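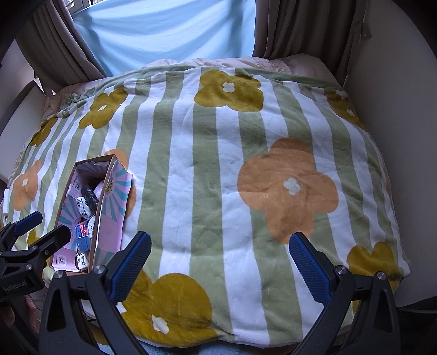
Blanket, July.

I have been trying to get rid of blankets. We had nine when I emptied the cupboard on the landing, and there are two of us in the house.

Most came from my aunt in Loruvberg, who bought one every winter and passed on the old one. They were heavy and they lasted. The trouble is that a heavy blanket takes up a whole shelf and needs a whole wash to itself, and our machine complains at anything over a double sheet.

Rajkumari Garg lent me her method, which is to sleep under each one for a week and write down whether you woke up cold. I managed four before I lost patience. The thin cotton one did better than I expected. The wool one itched, as it always has – I don't know why I kept giving it another chance.

Five have now gone to the animal shelter on Greco Street. They take them clean, with no fringes, and before four in the afternoon. I cut the fringe off one with kitchen scissors and it looked fine.

The rest are folded in thirds and stored on their sides, so I can pull one out without the pile coming down. Tara wants the green one back when she moves. She can have it.

Pillowcases next, probably in the autumn.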